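Ernus Hand-Held Grippers, Matched Pair

Sold as a set of 2. Ships from our Ojo workshop. Spare yellow fingers sold separately.

Hi! I'm Uchenna Ekwueme, and I look after the Ernus page because I'm the one who uses the things all day (so if something down here is wrong, write to me and leave the shop people alone).

What you get is one gripper for the left hand and one for the right. Black body, two yellow fingers, a trigger handle you squeeze. You pick up the laundry with them, the gripper records what you did, and that recording goes toward teaching a folding machine. If you run a laundry or a linen service and you've got a Druvell folding line on order, or you're only thinking about one, the Ernus set is how your own staff get their way of folding into it.

I folded by hand at Zumia for years before we had any of this. When the first line was announced we all assumed we'd be gone by September! We weren't. My mornings are different, though. I used to stand at the towel table from six until my shoulders quit. Now the line does the flat stuff, sheets and towels mostly, and I spend half the shift with a gripper in each hand showing it the awkward stuff. T-shirts are still awkward. Anything black is awkward, and so is anything that's landed on top of something else.

I won't pretend everybody loved it. Two of the older hands tried the grippers for one shift and went back to the press, and that was fine, there's plenty of pressing. The part I'd fight for is that folders got a say. We told the Druvell people that a shirt goes sleeves first in our shop, and that's how the line does it now. We also got a pay step for recording hours, and if your manager is reading this, please do the same.

A few things from daily use. The set feels clumsy for the first 17 shirts or so, then your hands get it. Pinch the cloth near a seam if you can. Go slower than you think you should (I still rush). And practice on a bed at home before you try it on a crowded table, it's kinder on your back and you get more room.

Laundry on the bed, Ernus set in use: 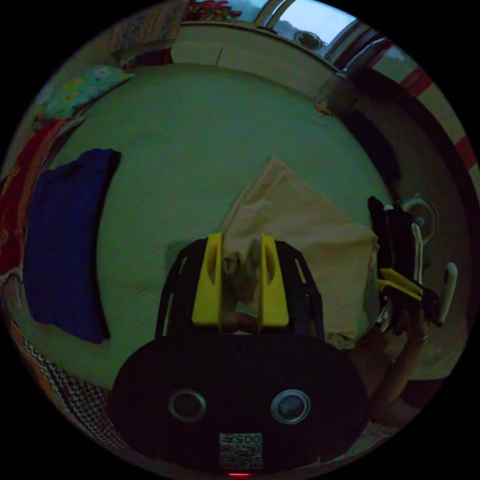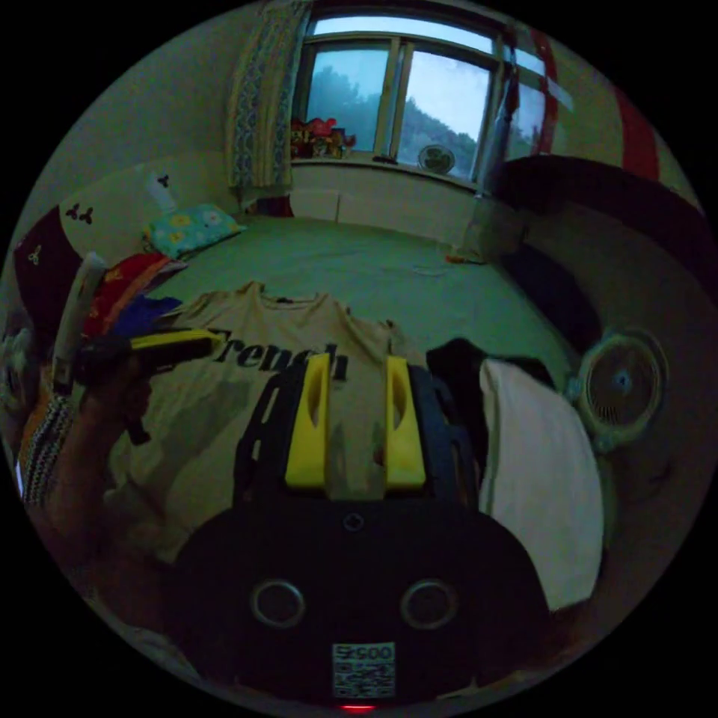
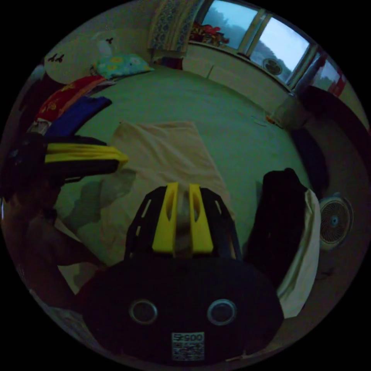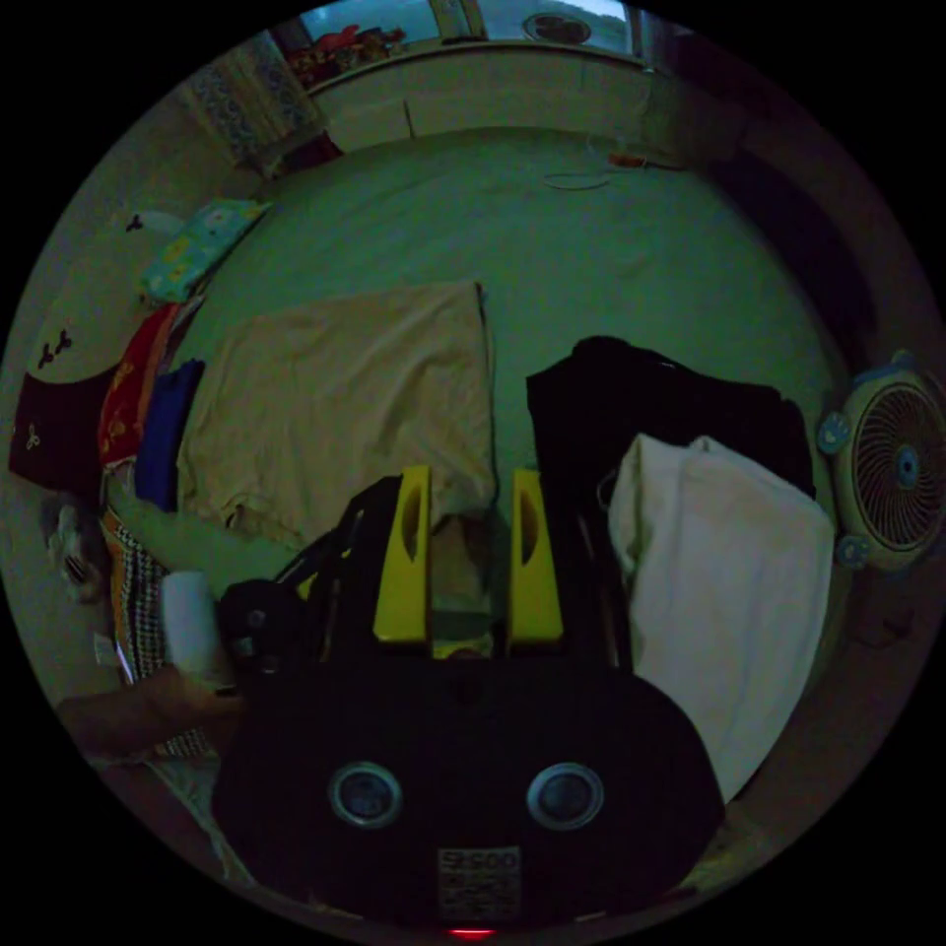

Charging is overnight on the dock, and I put mine on at the end of shift next to my radio so I don't forget. Wipe the fingers with a damp cloth, no solvent, and get the lint out of the slots with a soft brush. If a finger gets nicked, swap it, because a rough edge will pull a thread on knitwear and then you'll hear about it from the customer.

Returns are 23 days from delivery, used or not, as long as both grippers come back together with the dock. We can't split a pair, they're matched before they leave Ojo. For bigger orders, ask for the workplace bundle and I'll call you myself, usually after three when the towels are done.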